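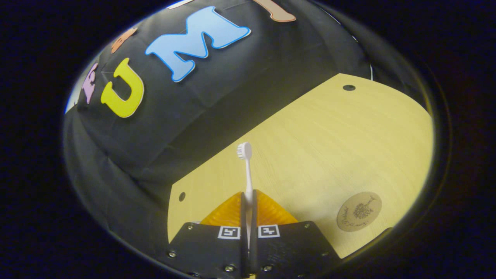 Visit to the open day at Wondau, 09/06/2025

In March I wrote to the people of Wondau to ask if one can see how they teach their robots, and they answered that I should come to the open day. So I took the train to Lakthorpe and then the bus 17, which stops almost before the door.

The first hall was for the big arms, behind glass. I stayed there only a short time. I wanted to see the tables in the second hall, where a person does the task with a gripper held in the hand, and the robot learns later from the recordings. The toothbrush was the object for our group. One has to close the fingers on the handle and keep the bristles up, and the soft orange fingers at the sides bend more than I expected. The square markers on the gripper tell the software how wide it is open.

Our guide explained that they want 200 good recordings for each task. I was allowed to try nine times, and she kept six of them. My mistake was always the same – I moved too fast at the beginning. She said that a slow and boring movement is the best one.

After the break there was a talk from Gasarier about remote control with two handles. It was difficult for me to follow, the sound was weak in the back rows. The coffee was free, the soup not.

The next open day is not yet announced. Registration goes by e-mail, and each group has 26 places.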